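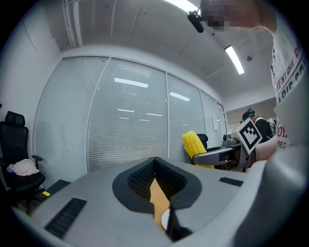 setup day, that's the table top peeking through

Small round table as a corn and snack spot: keep it or go bigger?

Posted by pomska_hill, 14th May

So excited to finally have this corner going! It's a round table, light honey-orange wood, and it lives by the big window with the white blinds. I want it to be the place where everybody grabs lunch. First menu item is corn on the cob, with little round white plates to go with it. My question is plate size. I love how the small ones look on that warm top, but a full cob hangs over both sides. Do I care? Should I?

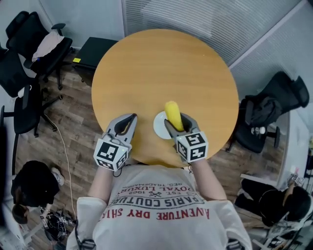

Replies (newest last)

koutsoukos85
Love the color of that table!! Keep the small plates. Corn is finger food, the plate is only there to catch the drips. We do ours the same way and put out a big bowl for the empties.

Edik
Gonna disagree with koutsoukos85. A cob on a small round plate rolls the second anybody bumps the table. Get ovals. Or cut the cobs in half, which is what I do for kids anyway, and then the plates you have are perfect.

kidside_mom
Halves, yes! Snap them before cooking, so much easier. Also butter on that top is going to make me nervous. Is it oiled or is there some kind of finish on it?

pomska_hill
No idea on the finish, it came to me with no label. I've been wiping it with a damp rag and it still looks great. Halves is a really good idea, trying that next time!

Edik
Put a drop of water on it and wait. If it beads up you're fine. If it soaks in, use placemats.

koutsoukos85
Please no placemats, you'd cover up the best part of the whole room. And my cobs have never rolled anywhere, Edik, what are you doing to your table

Edik
Two boys. That's what's happening to my table.

kidside_mom
I'd swap the office chairs for stools too. Arms never slide in close enough to a round table, and you could fit more people on that side.

pomska_hill
Chairs stay for now, they're comfy and they roll! But I'll look at stools in June when the sales start. Doing the water drop thing tonight, will post what it does.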